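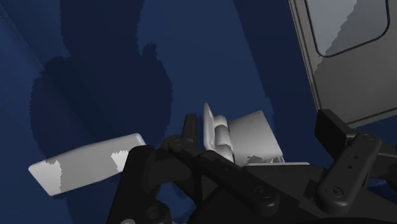
Home World Security Region Business Opinion Archive

Hirnolen and Trusora open joint patrols on Dantas border road

Jul 4, 2026

The border forces of Hirnolen and Trusora have started joint patrols along the Dantas road, the main land route between the two countries, the defense ministries said in a common statement.

The patrols will cover the section from the Dantas crossing to the town of Pellar, where armed groups attacked cargo trucks on three occasions since December. In the last attack, seven drivers were held overnight and then released. The road was closed to heavy traffic for four days after it.

According to the statement, each side will stay under its own command and will not enter the territory of the other without a written request. The two forces will share a radio channel and a liaison office in Pellar. The number of soldiers was not given, but an official of the Trusora ministry said that up to 4000 could be called if the situation becomes worse.

Transport companies on both sides have asked for such a measure for a long time. An association of truck owners in Pellar welcomed the decision, but it wants also night escorts, which the statement does not mention.

The agreement is valid until December and can be extended by exchange of letters.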